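## Floor reflections breaking visual odometry in sim

**kinsella_m**

Running the Govel stack on a walking humanoid in the Estgate interior. Pose estimate drifts whenever the head pitches down and the view is mostly planks.

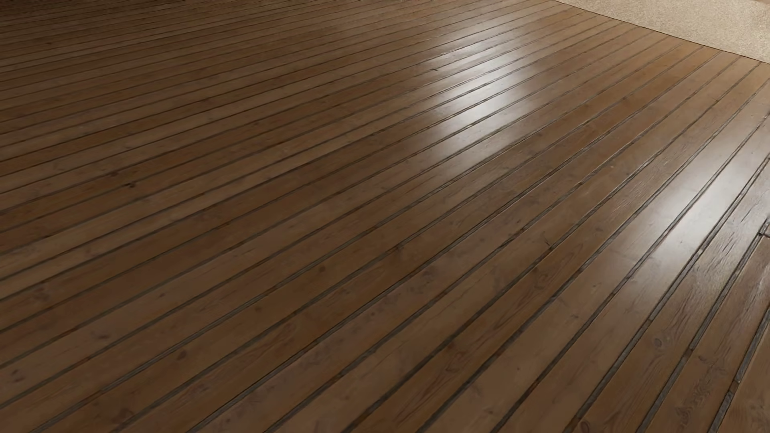
The tracker grabs features on the edges of the glare, and those move with the viewpoint. I get 34 cm of drift on one lap. Thinking of masking anything near saturation.

**aoi_minami**

Masking helps a bit. I'd look at the plank gaps first. They're parallel and all look alike, so your matcher is probably slipping by a board. Knots are decent features, gaps aren't.

**kinsella_m**

Disagree, the drift stops when I set floor roughness to max. Same boards, same gaps.

**glu**

Roughness changes the contrast on the gaps as well, so that test doesn't separate the two. Run it with reflections off and the colour map unchanged. Also check your leg odometry weight. Mine was 2 and far too low.

**kinsella_m**

Fair. Will rerun tonight with the head level too, so it gets the walls, stairs and sofa.

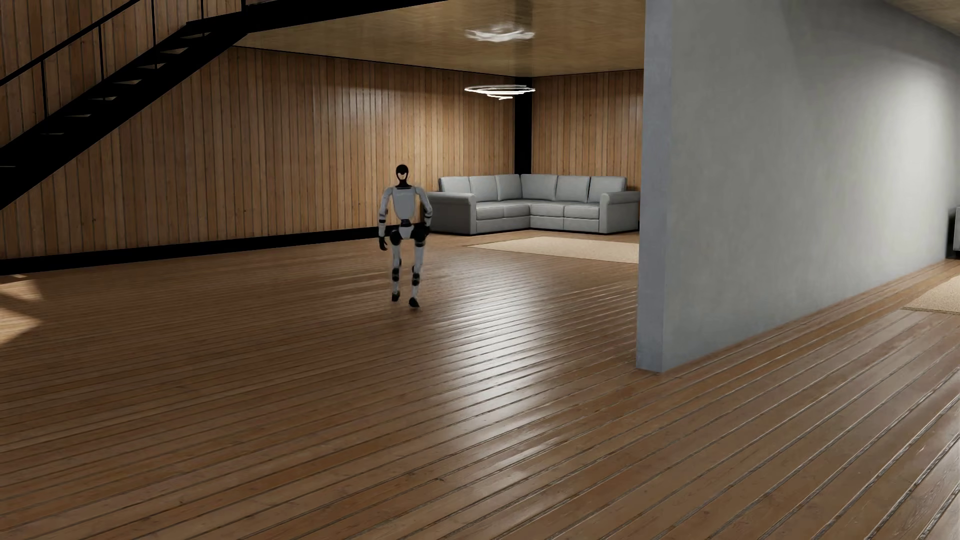

## Rerun results

**kinsella_m**

Reflections off: 2 cm. Reflections on, head level: nearly as good. Keeping the mask.

**aoi_minami**

Still wouldn't trust it on a real floor.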